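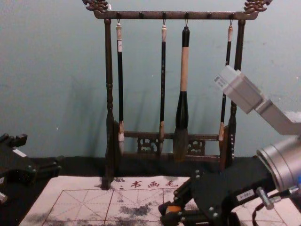 Week 4: Strokes, order and the business of pressure

Notes to go with the lecture. They follow what I said fairly closely, minus the tangent about parking.

Last week we finished with seal script and I promised we'd get to the part where writing starts to look like something done by a hand with a brush in it. So this week is clerical script and then the regular script that grows out of it, and most of what I want you to take away is about movement. You don't need to read Chinese for this course and I won't test you on characters. You do need to be able to look at a line and say which way the brush was travelling, and that gets easier surprisingly fast (I promise!).

Start with the seal script sheet from last time. The lines are nearly the same thickness from one end to the other, the ends are rounded, and the corners are curves. Now put the clerical sheet beside it. The whole character has flattened out, wider than it is tall, and there's usually one horizontal stroke that swells and flicks up to the right. Older books call it the silkworm head and wild goose tail, and once you know the name you can't unsee it. A rule of thumb that holds up pretty well: only one of those flicks per character. If you find two in a reproduction, have a closer look at it.

Why did it change? The usual answer is speed. Han dynasty clerks had an enormous amount of paperwork, on strips of bamboo and wood, and seal script is slow to write. I think that's mostly right but a bit too tidy. Bamboo has a grain running down the strip, and a soft brush behaves differently going across it than along it. Ignacio Hutchins argues in your reader that the grain did as much as the workload, and I go back and forth on him. Read pages 25 to 52 and make up your own mind. Tuesday's tute will be a lot livelier if half of you disagree with the other half.

On to regular script, kaishu. It's the one learners are nearly always started on, and the one most printed typefaces descend from. You'll see the number eight come up over and over because of the character yong, meaning "forever", which is traditionally said to contain the eight basic strokes. It's a teaching device and shouldn't be taken as an inventory of everything a brush can do, but it's a good one. The ones I'd like you to know by sight:

The dot. It has a direction. It starts light, presses down and lifts off, and the shape ends up something like a teardrop.

The horizontal. Left to right, with a slight rise. Beginners draw it dead level and it looks as if it's sagging.

The vertical. Either it ends in a rounded stop (hanging dew) or it tapers to a point (suspended needle). Pick one before you begin.

The hook. Never a separate stroke. You stop, gather the brush, and flick.

The left-falling and the right-falling strokes. The left one thins as it goes. The right one gets heavier, pauses at the foot, and then slides out flat. The pause is where all my students come unstuck, and where I still do about one time in three.

Stroke order. Top before bottom, left before right, horizontal before vertical where they cross, and close the box last. There are exceptions, and the regional standards don't always agree, so if you learned a different order as a kid, keep yours. What matters for us is that the order leaves traces. In running script the brush doesn't fully leave the paper between strokes, so you get a faint thread of ink joining the end of one to the start of the next. Follow the threads and you can reconstruct the order, and when we get to Wang Xizhi in week 6 that's precisely the exercise I'll set.

A few words on pressure, as I rushed this at the end. The brush has a core of longer hairs and an outer layer that holds the ink. With the tip centred in the stroke, you get a full line with clean edges on both sides. Let the tip run along one edge and the other side goes ragged. Neither is wrong — Song writers used the side of the tip all the time and got a lovely sharp energy out of it — but centred tip is what you'll practise first. Hold the brush upright, keep your wrist off the table for larger characters, and go slower than feels natural. Then slower again.

Stuff you'll need for the studio session: one medium mixed-hair brush, bottled ink (grinding your own is a pleasure but we've only got an hour), practice paper with a printed grid, and an old shirt. Please don't wear anything you're fond of. Wash the brush in cool water, squeeze it gently into a point and hang it tip down so the water drains away from the glue in the ferrule. Brushes stood up wet in a mug will start moulting by August.

Reading for next week: Sigrún Bisgaard's chapter on copying as study. She's very good on tracing versus free copying, and very grumpy about museum labels. The figure on page 267 is printed upside down in some copies, so turn it round. If the library's copy is out, email me and I'll scan the first half.

The short response is due before the tute. One page, any single character from the handout, and tell me how it was made.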